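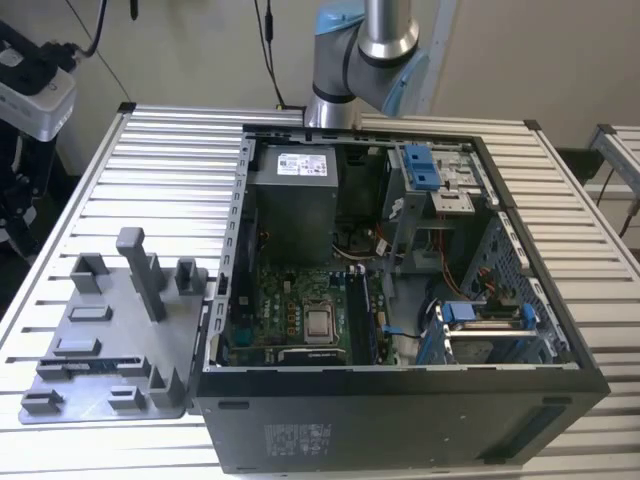 Memory modules have taken up most of my March. The task we're teaching is small: take the module out of its slot, carry it over, set it down, then do the whole thing in reverse. A person does it without thinking. The policy needs to see it done many times, and so far I've recorded about 80 demonstrations that I'm willing to keep. The tower lies on its side with the panel off, so the arm comes in from above, and the gray printed fixture sits right up against the case to keep the carry short. The power supply and the drive bay cage both stand well up inside there, and most of my early takes were spoiled by me steering wide around one of them and arriving at the slot crooked.

I threw those out at first. Siiri Baranauskienė talked me into putting a few back. Her argument was that a model trained only on clean approaches has no idea what to do once it's off by a little, and it will be off by a little. So now I keep a take if I recovered and finished, and I drop it if I had to reach in by hand. Those get a note in the log and nothing else.

Things I changed this month:

- I start each take from a different arm pose. Before, they all began in the same spot and the first two seconds were identical every time.
- I move the case a bit after every 20 takes and write down that I did.
- I stop after an hour. My takes get slow and jerky after that, and the model will learn slow and jerky.

Liis Rozīte is doing the same task on her shift, and our takes look different when you play them back. She pauses over the slot before going down. I don't. We haven't decided whether to agree on one way or leave it mixed. I'd leave it mixed until we've trained once and can see what it does at that point.

The next target is 100 kept takes each, then a first training run. After that comes the hard drive, with the blue clips, and I expect those to be worse than the memory.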